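Notizen zum Vortrag: Vormachen statt programmieren
Stand 9. Januar 2020

Folie 1, Einstieg
Kurz vorstellen, Projekt Kurkavcombe nennen, Dank an Effie MacBrayne und Euan Semple für die Aufnahmen. Dann gleich zur Frage: Wie kommt eine Bewegung von der Hand des Menschen in den Roboter?

Folie 2, drei Wege
Führen am Arm: Man fasst den Roboter an und bewegt ihn. Gut für langsame Bahnen, schlecht mit zwei Armen gleichzeitig.
Fernsteuern: Der Bediener sitzt am Pult, der Roboter folgt. Die Daten passen direkt zur Maschine, aber jeder Durchgang belegt einen Roboter.
Handgreifer: Der Mensch hält die Greifer selbst und arbeitet damit am Tisch. Der Roboter kommt erst später dazu.
Hier nicht zu lange bleiben, die Unterschiede kommen bei den Zahlen noch einmal.

Folie 3, Zahlen
1.695 Durchgänge insgesamt, davon 800 ferngesteuert, der Rest mit Handgreifern. 206 haben wir verworfen, meist wegen verlorener Marker. Sechs Personen haben vorgemacht. Dazusagen, dass Agnes Rankin am Pult deutlich länger geübt hat als mit den Handgreifern.

Folie 4, Stoff
Stoff ist unser schwierigster Fall. Er liegt jedes Mal anders, und es gibt keine feste Stelle zum Greifen. Am Pult fehlt das Gefühl in den Fingern, viele greifen zu tief und nehmen zwei Lagen. Mit den Handgreifern spürt man den Tisch. Die Würfel mit den Markern sitzen am Greifer, daraus rechnen wir die Lage im Raum. Wer die Hände zu stark dreht, verdeckt sie. Anweisung an alle: Backen weit öffnen, kurz warten, dann erst zugreifen. 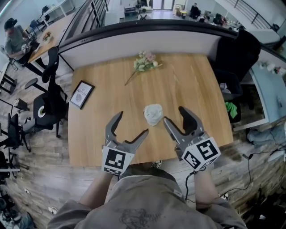
Die kurze Pause vor dem Griff hilft später beim Schneiden. Cameron Munro setzt den Anfang jedes Durchgangs an diese Stelle, alles davor fällt weg. Im Mai hatten wir die Pause noch nicht, die alten Aufnahmen mussten von Hand nachgesehen werden.

Folie 5, offene Punkte
Greifkraft wird nicht gemessen. Kabel stören bei weiten Bewegungen. Die Übertragung auf den Arm bei Urnix klappt für starre Teile, für Stoff noch nicht zuverlässig.

Fragen zur Auswertung an Callum Yule weitergeben.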